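I Finally Learned to Sew on a Button (and Then I Couldn't Stop)

So I have been mending my clothes since November, and I have opinions now. Lots of them! If you came over from my soup posts, sorry, there is no soup today.

It started with a coat. A gray wool one from Lehtinen, bought used, with a lining that had given up under both arms. The alterations place near me wanted more than I'd paid for the coat, and I stood there at the counter doing that polite nodding thing, and then I took my coat home again and sulked. It hung on the back of the bedroom door for weeks. One night around 9 p.m. I pulled it down, found the little hotel sewing kit at the bottom of my toiletry bag, and had a go.

It was terrible. The stitches were all over the place and the thread was too thin and I'd managed to catch the sleeve to the body of the coat, so I couldn't get my arm in. I picked the whole thing out and went to bed annoyed. But I did it again the next night, slower, and that one held, and it's still holding!

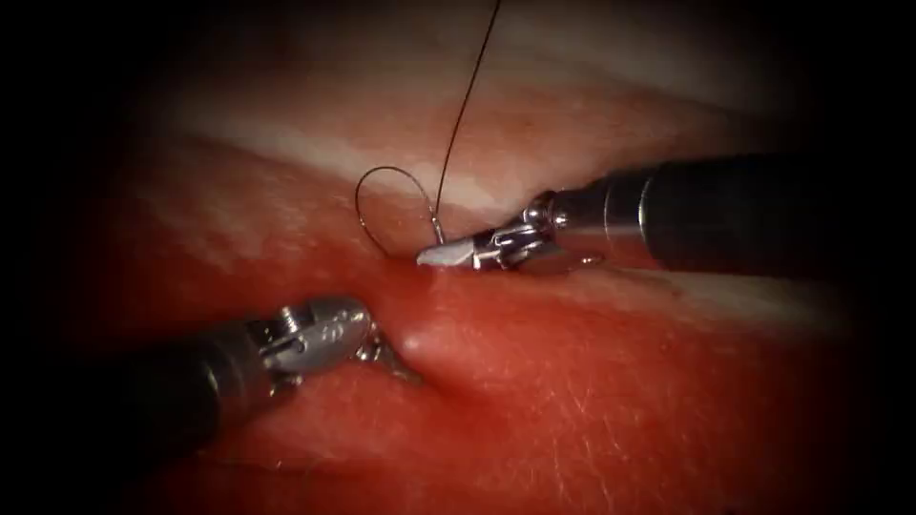
After that I went looking for things to fix. Two pairs of jeans, a pillowcase, the strap on my gym bag (needed a much thicker needle, and a thimble, and some swearing). I tore through the pile in the closet that I'd been calling "donations" when really it was "stuff I feel guilty about." Most of it only needed ten minutes. There was a shirt in there I'd stopped wearing over one missing button, and the spare button was sewn inside the hem the whole time. I'd owned that shirt for years.

Now, thread. I had no idea thread could be bad. The hotel kind snaps if you look at it wrong, and the bargain box I bought next was fuzzy and knotted itself every few inches. What I use now is a plain cotton from a small shop called Pumeck, on 300 yard spools, and I've only needed black, navy and a sort of oatmeal color that disappears into nearly everything. I cut it shorter than feels right, from my fingertips to my elbow. If you go longer than that you spend your whole evening untangling it, and your arm gets tired from pulling it through.

I also run it over a lump of beeswax first, which I thought was old-timey nonsense until I tried it. Try it!

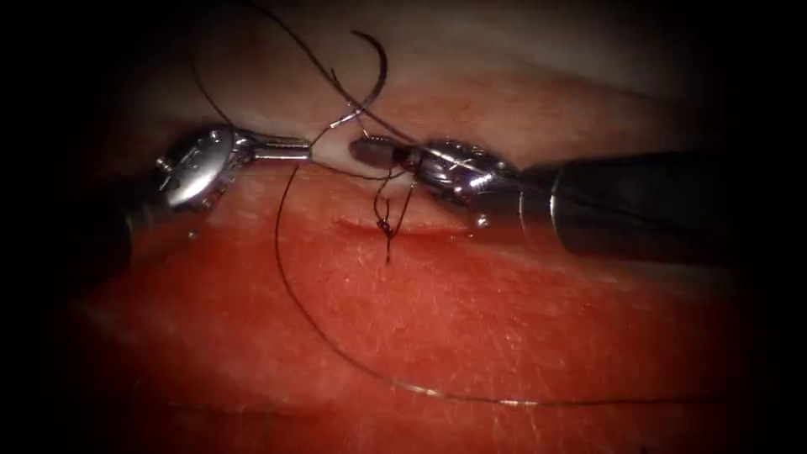 The stitch I'd teach anybody first is the ladder stitch. It's for closing a seam from the outside, like when a cushion splits or a pocket comes loose from a lining. You take a tiny bite along one fold, cross straight over, take a tiny bite along the other fold, and keep going like that for an inch or so with everything loose. It looks like a little ladder and you'll think you've messed it up. Then you pull gently and the rungs vanish into the seam. The first time I did it I said "oh!" out loud in an empty kitchen and then undid it so I could do it again.

Backstitch is the other one I lean on, for anything that takes weight. It's slow going and a bit dull, so I save it for when there's a podcast on. I still can't darn a sock that's comfortable to walk on. I've made 3 attempts and every one has a ridge right under the ball of the foot, so I wear them as bed socks. If you have a trick for this please tell me in the comments, I'm begging.

My stuff lives in a Clevska cookie tin, naturally, because apparently you turn into your grandmother the minute you own a thimble. Needles, wax, the good scissors (fabric only, I've hidden them from the rest of the household), and a jar of buttons I keep adding to even though I've used maybe four of them.

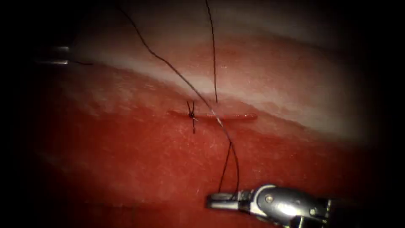 A thin cut running through the deep red, just under the paler band.

Next up is the zipper on my rain jacket. I've been avoiding it, and the jacket has been on the chair for two weeks giving me looks. I bought the replacement zipper and it's an inch too long, so first I have to find out how you shorten one. I'll report back once it's in, or once I've given up and bought snaps.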